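Dormir mal depois dos 60: o que muda e o que dá para fazer

Cleiton Toledo acompanha pacientes com queixas de sono há muitos anos e atende, em sua maioria, pessoas acima dos 60. Recebeu-nos no consultório às oito da manhã, antes da primeira consulta, e começou por uma distinção que repete a quase todos os que o procuram.

"Dormir menos não é a mesma coisa que dormir mal", diz. "Uma pessoa de 70 anos que dorme seis horas e meia e passa bem o dia não tem um problema. Outra que fica nove horas na cama e acorda cansada talvez tenha."

Com a idade, explica, o sono profundo diminui e os despertares noturnos ficam mais frequentes. O relógio interno também se adianta: muita gente passa a sentir sono às nove da noite e a acordar às quatro ou cinco da manhã. Para Toledo, boa parte da angústia vem da comparação com o sono que se tinha aos 30 anos.

"O paciente chega e diz que tem insônia porque acorda às cinco. Pergunto a que horas se deitou. Às nove. Então dormiu quase oito horas. O que ele tem é um horário diferente do resto da casa."

Quando há de fato insônia, a primeira coisa que ele pede é um diário de sono de duas semanas, feito em papel. O paciente anota a hora em que se deitou, a hora em que acha que adormeceu, os despertares, os cochilos e o que bebeu depois do almoço. Toledo não pede relógio nem aplicativo. Se o paciente já usa um, aceita ver os dados, mas não decide nada só com eles.

"Esses aparelhos medem movimento e batimento, e daí estimam o resto. Servem para ver a regularidade dos horários. Para dizer quantos minutos de sono profundo alguém teve, eu não confiaria."

O café aparece em quase todos os diários. Toledo recomenda parar depois do meio-dia durante duas semanas e ver o que acontece. A eliminação da cafeína varia muito de pessoa para pessoa e pode ficar mais lenta com certos medicamentos. Chá preto, chá mate e refrigerante de cola entram na mesma conta. O álcool é outro caso: ajuda a adormecer e piora a segunda metade da noite.

"Muita gente me diz que toma uma taça de vinho para dormir. Adormece, sim. E às três da manhã está de olhos abertos."

Sobre atividade física, a posição dele é simples. Qualquer movimento durante o dia ajuda, de preferência com luz natural, e a caminhada é o mais fácil de manter. Quem não pode caminhar na rua deve ao menos ficar em pé e mexer os braços e as pernas várias vezes ao dia. O exercício intenso, para quem é sensível a ele, fica melhor longe da hora de deitar.
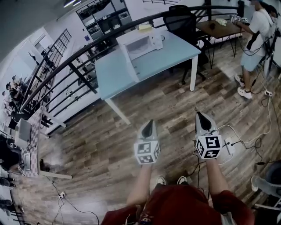 De pé, com um aparelho em cada mão.

Uma de suas pacientes, Teodora Dervishi, de 85 anos, aceitou conversar conosco por telefone. Ela dormia mal desde que ficou viúva e chegou a passar onze horas por noite na cama, das oito às sete, na esperança de juntar horas de sono suficientes.

"Eu achava que, se ficasse deitada, pelo menos descansava", conta. "O doutor me mandou ficar menos na cama. Fiquei brava com ele."

O que Toledo propôs foi a restrição do tempo na cama, uma das partes da terapia cognitivo-comportamental para insônia. Calcula-se pelo diário quanto a pessoa dorme de fato e limita-se o tempo na cama a um valor próximo disso, sem descer abaixo de um mínimo que, no caso de idosos, ele mantém folgado. À medida que o sono se consolida, o tempo volta a aumentar, quinze minutos de cada vez.

Teodora passou a deitar-se às onze e a levantar-se às seis. "A primeira semana foi ruim. Eu cochilava sentada no sofá, vendo novela. Depois melhorou. Hoje acordo uma vez para ir ao banheiro e volto a dormir."

Toledo faz uma ressalva: o método não é para todos. Quem tem epilepsia, transtorno bipolar, risco elevado de queda ou trabalha com máquinas precisa de avaliação antes, e ninguém deve começar sozinho a cortar horas de cama.

A conversa chega aos remédios. Muitos pacientes vêm já com um comprimido para dormir receitado há anos, às vezes por outro motivo. Os benzodiazepínicos e medicamentos semelhantes aumentam o risco de quedas e de confusão noturna em idosos, e a retirada tem de ser lenta.

"Nunca parar de repente", diz. "Isso eu escrevo na receita, em letra grande. A pessoa lê na internet que o remédio faz mal, joga a caixa fora e passa três noites sem dormir nada. Aí conclui que não vive sem ele."

E a melatonina? Ele a considera de efeito modesto, mais útil para ajustar horários do que para tratar insônia. Pede que o paciente informe tudo o que toma, inclusive fitoterápicos e suplementos comprados sem receita, por causa das interações.

Há sinais que, na opinião dele, justificam marcar consulta sem esperar: ronco alto com pausas na respiração, sonolência ao volante, pernas que incomodam e só aliviam com movimento, sonhos em que a pessoa fala, chuta ou cai da cama. A apneia, em especial, passa despercebida em quem dorme sozinho. Dor de cabeça ao acordar e pressão difícil de controlar podem ser as únicas pistas.

Perguntamos o que ele próprio faz quando não consegue dormir. "Levanto. Vou para a sala, deixo só uma luz fraca acesa, leio alguma coisa sem graça. Quando o sono vem, volto. E não olho as horas - tirei o relógio do quarto faz tempo."

Teodora também tirou o dela. Está na cozinha, em cima da geladeira.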